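Hiva Trail Records: README 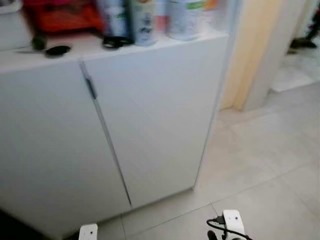 White two-door cabinet with a dark gray handle strip.

What is in this data set

Hiva is a small mountain park with one main valley and two ranger stations, Basis at the lower entrance and Ikard near the pass. The data set contains 504 trail records written by the rangers on their walks. Each record is one row in the file and describes one section of path on one day.

Columns

section: the name of the path section, as painted on the signposts
station: Basis or Ikard
month: month of the walk, without the day
surface: rock, gravel, soil, boardwalk or snow
water: whether a stream crosses the path
notes: free text, sometimes in more than one language

The time of the walk is not given. The paper sheets have it for the Basis station only, so I left it out.

Known problems

The section called Ouali was moved to the other side of the river after a landslide. The old and the new path have the same name in the file. Please look at the notes column, where the word "upper" means the new path.

In 48 rows the surface is empty. I did not fill them by guessing. Colour marks from the paper sheets (red for closed, yellow for caution) were also not copied.

Records from Ikard stop in August. This station is closed in winter, and the snow rows for the pass were written by the Basis rangers from 8 longer trips.

Use

You are free to use the records for study, teaching and maps. Please do not use them to plan a walk, as the condition of the path can change in one night. For this, ask at the station.

Corrections are welcome. Write the section name and the row number in your message. I read them every Tuesday.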